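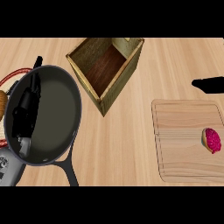
# Chapter 4
## Practicing in Simulation Before You Build

By the end of Chapter 3 you had a parts list, a bench to work on, and a drawing of the arm you mean to build. Most readers will want to start cutting brackets now. We ask you to wait one chapter and put the arm to work on a computer first.

A simulator is a program that keeps track of where things are, how heavy they are, and what happens when they touch. You give it a table, a few objects and a model of your arm. It gives you back a place to make mistakes. An arm that swings through a simulated frying pan costs you a restart. The same swing in a garage can strip a gear or crack a fingertip, and a replacement gear may take weeks to arrive.

The project that runs through this part of the book was built in the shared workshop at Treltberg by Morenike Briggs and Wiremu Wihongi. Briggs wanted a small arm that could help with simple kitchen jobs: moving food from a board to a pan, or putting things away in a box. Wihongi had already built one arm and had burned out two motors doing it. They agreed to spend the winter on a simulated kitchen table and order no motors until it was working.

Their notebook records 2,429 simulated attempts at one task, picking up a piece of fruit and placing it in the pan. The first 149 were done with the arm under manual control, so that they could learn how it moved. Many of the early failures had nothing to do with the fruit. The wrist reached its limit, or the forearm met the rim of the pan on the way across. Briggs moved the base of the arm 12 centimeters back from its first position, and most of those collisions stopped. On a real bench that change would have meant four new bolt holes.

### 4.1 What goes into a scene

A useful practice scene doesn't need much. Start with a flat surface and a few objects of different shapes. A pan is wide and shallow, with a handle that gets in the way. An open box has walls that the gripper must clear. A cutting board is low and flat, and teaches you how close the fingers can come to a surface before they scrape it. Something round, such as fruit, will roll if you push it badly.

Each object has two shapes in the simulator. The *visual shape* is what you see on the screen. The *collision shape* is what the program uses to decide whether two things are touching, and it is usually simpler. Beginners often spend hours on wood grain and then leave the box with a collision shape that is one solid block. The gripper comes down into the opening and stops in midair at the top edge. Wihongi lost almost a week to this. Turn on the collision display in your simulator and look at every object before you run anything.

You will also set a mass and a friction value for each object. Weigh the real items on a kitchen scale. Friction is harder to measure at home, and Section 4.3 gives a method that uses a tilted board and a ruler.

### 4.2 Where the simulation will mislead you

No simulator gets contact exactly right. Soft things are the worst – a cut fruit gives under the fingers, while a simulated one is normally rigid. Cables are often left out altogether, and on a real arm they pull and snag. Motors in a simulator do not get hot unless you tell them to.

For these reasons, treat a simulated success as permission to try the same motion slowly on hardware, with a hand near the power switch. Keep a log of the differences you find. The Treltberg log is printed in the appendix to this part, and you will need it for the exercises in Chapter 5.

**Before you go on**

- Install the simulator and open the starter table.
- Load your arm model from Chapter 3 and move each joint to both of its limits.
- Write down any joint that passes through the table or through another part of the arm.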